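Gripper trials, second round

Hi all, it's the bench report again, and I've got two months of notes to squeeze into one item, so bear with me!

Back in August we agreed to stop arguing about fingertip pads and just try some. Usa Wiriya had been telling everyone that the Stokine pads were the ones to get, Isamu Noguchi liked the thinner Nivex sheet (he likes anything he can cut with scissors), and I mostly wanted something that wouldn't need gluing back on every other week. So we set up two rounds, same hand-held gripper design for all of it, same people squeezing the trigger, and we kept a log of every grasp. The log got to 357 entries before we ran out of patience.

Towels first

Round one was cloth. I'd have started with something easier, but Usa pointed out that cloth is where everybody's gripper looks silly, so we may as well get the embarrassment over with. We did 60 grasps on folded towels, going in at the fold, at the hem and flat on top.

Going in at the fold is by far the nicest. A thick terry towel gives you a big puffy edge to aim for and the fingers don't need to be very well lined up. The hem is fussier, and flat on top is miserable with square tips, because you end up pushing the towel along the table and chasing it. What I've learned to do is open the fingers wide, come in low with one of them right up against the fold, and only then start to close. If you start closing too early you get one layer and leave the rest behind.

Pad wear showed up faster than I expected. The edges go first, especially the lower corners, where the tip drags on the tabletop. You get a ragged seam, then a little fleck of rubber hanging off, and then somebody (me) picks at it and makes it worse. Please don't pick at it.
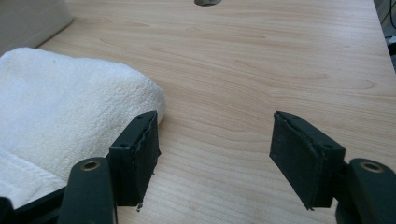

Boards, bins and a lot of reaching

Round two was hard surfaces. For this one we wanted longer approaches, with the hand moving over a board and past the side of a container, so that the wrist camera had to deal with more than one kind of background. Ruangrit had warned us by email that pale wood can confuse their tracking when the light makes a soft bright patch on it, and yes, we saw that too, mostly when we came in slowly. Moving a bit faster helped. Turning the lamp helped more, and I should have tried it on the first morning.

The other thing we tried was how wide to hold the fingers on the way in. Isamu likes them half closed, I like them all the way open. Wide open, the camera gets a clear look between the tips at whatever's underneath, and I found I corrected my aim less. Half closed, the pads get in the way, more so once they've gone fuzzy at the edges and a corner is sticking out where it shouldn't. We did 200 runs on this and the wide-open ones had fewer misses. Isamu says I chose the easy objects. He's welcome to repeat it!

We also fiddled with trigger stiffness for an afternoon. The stiffer spring from Grerkirach is lovely for small parts and murder on your hand after almost 20 minutes, so I've gone back to the soft one.

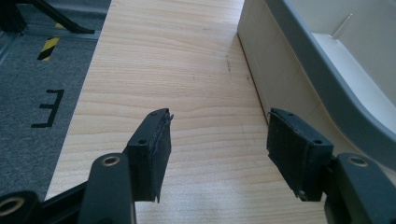 What's next

I've ordered fresh pads in both thicknesses and I want to try rounding off the lower corners before they go on, to see if they last any longer. Usa is putting the log into a proper spreadsheet, with the misses marked by type, and she'd like anyone who took a turn to check their own rows. If your handwriting is like mine, do that soon.

If you've got a pad material you swear by, bring a scrap along and we'll stick it on. The spare fingers are in the drawer under the label printer, and the short screws are in the tin with the lid that doesn't close.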